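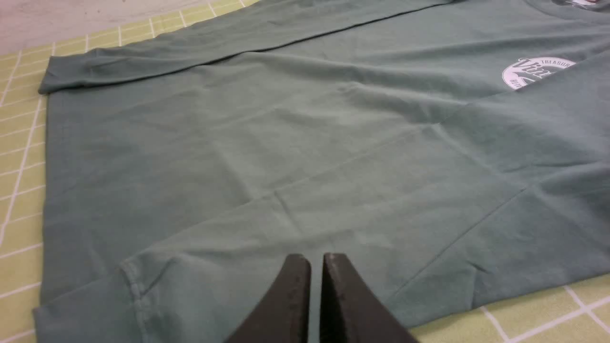 On May 12, 2024, Idrisa Mohamedi wrote:

I have a question for people who fold more T-shirts than I do. I took over the stock closet at Grorberg this spring and I can't get my stacks to match the old ones. We have 113 tees in there, all cotton, mostly printed on the chest. The ones folded before I came sit square and you can pull one from the middle. Mine lean, and the front prints come out with a line across them.

I am doing it the way I do at home: sleeves in, sides in, then in half and in half again. I tried one of those plastic folding boards and the size mediums came out fine but the XLs hung over on both sides. Also my work surface is a cloth with a printed grid on it, and it has a crease of its own that won't come out. Is it worth replacing, or does that not matter?

Any help welcome. I need to have the closet done before the inventory in June.

Idrisa

----- End of original message -----

Idrisa,

I fold for the Tanui sale twice a year and I've gone back and forth on most of this. Answers in the order that I'd do the work, not the order you asked.

Your home method is fine for a drawer. The problem in a stack is that last fold in half. It puts the hem and the collar on the same side, so one end of the shirt is thicker than the other, and every shirt you add makes it worse. By the time you have ten or twelve the whole thing slides. You can get away with it by turning every second shirt end for end, but then you can't read the size tags, and you will be taking the stack apart all day.

Thirds from bottom to top will fix most of it. Bring the hem up one third, then fold again to the collar. The line across your prints should go too, depending on how low the print sits. A round badge on the upper chest usually clears the fold completely. A big print that runs down to the belly won't clear it whatever you do, and for those I roll.

On the grid cloth, keep it. I like a grid better than a plain table. You don't need a ruler, you just bring the side of the shirt to a line and look down it. Pick one line and use it for everything in that size. I wrote "M" and "XL" on bits of masking tape and stuck them at the edge where the lines run off.

The crease is a small nuisance. It pushes the cross lines out of step where they meet it, so if you line up a hem right over it you'll be off by a little. Iron it from the back on low with a towel over it, if the cloth will take it. Test a corner first. Ours is printed on something that goes tacky under heat, and I found out with the iron down. If yours won't take it, work on one side of the crease and leave it alone.

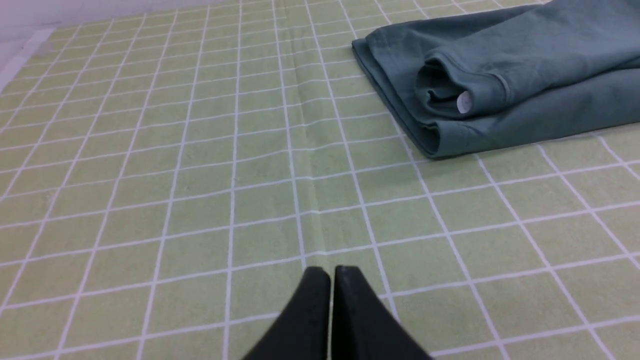

Crease down the middle of the grid, folded garment at upper right.

My order of work:

1. Sort before you fold anything. Size first, then color. I did color first one year and had to redo all of it. Dusty greens and blue-greens are the worst to sort under a warm bulb, so do those by a window or go by the label.

2. Spread the shirt face down and pull it out from the shoulders. Then take the hem in both hands and give it one firm tug toward you. Most of the small wrinkles go with that. Long creases from the last fold will stay unless you steam them, and for closet stock I wouldn't bother.

3. Get the bunching out of the sides. Run a flat hand from the middle outward. If there is a ridge of gathered cloth, lift that part clear of the surface and lay it down again. Pushing at it just moves it up toward the sleeve.
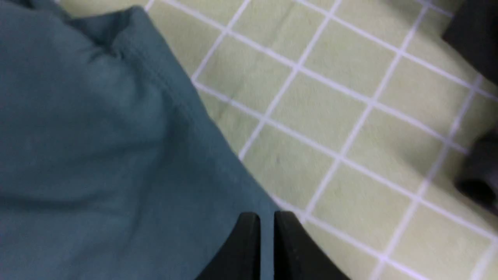
4. Fold the first side in to a line, sleeve back on itself, then the other side to match. For XL, bring the sides in farther so that they overlap in the middle. That's the trouble with your board: it was cut for a medium and there is nothing to adjust.

5. Check the hem before you fold up. The front and back layers should end together. If one of them has slipped and sticks out past the stitching, the bottom fold will be fat on that side. Tuck it level now and go on. It's the step I used to skip and I'd say half my leaning stacks came from it. 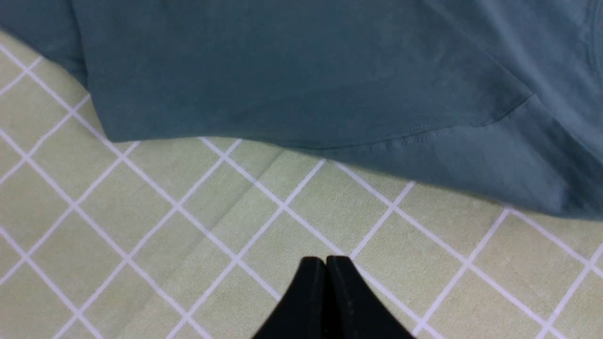
6. Hem up one third, fold again to the collar, turn it over so the print faces up, and press down once with your palm.

Stacking

I stop at ten to a pile. Put the folded edge toward the closet door so that you can get your fingers under one and slide it out. We use the Plutex bins with the low fronts at Tanui, one size per bin, and I don't fill them past the lip. Heavier cotton goes on the bottom if you're mixing.

For the inventory, put a slip of paper in each pile with the size and the count and cross off as you take. It's slower the first week.

If anyone on the list has a way of handling long sleeves on the same shelf, I'd like to hear it. I fold them straight down the back and they still come out taller than the tees next to them. Idrisa, if you're still stuck on the XLs after this, tell me how deep your shelves are and I'll work out the widths with you.

Chepkoech Sang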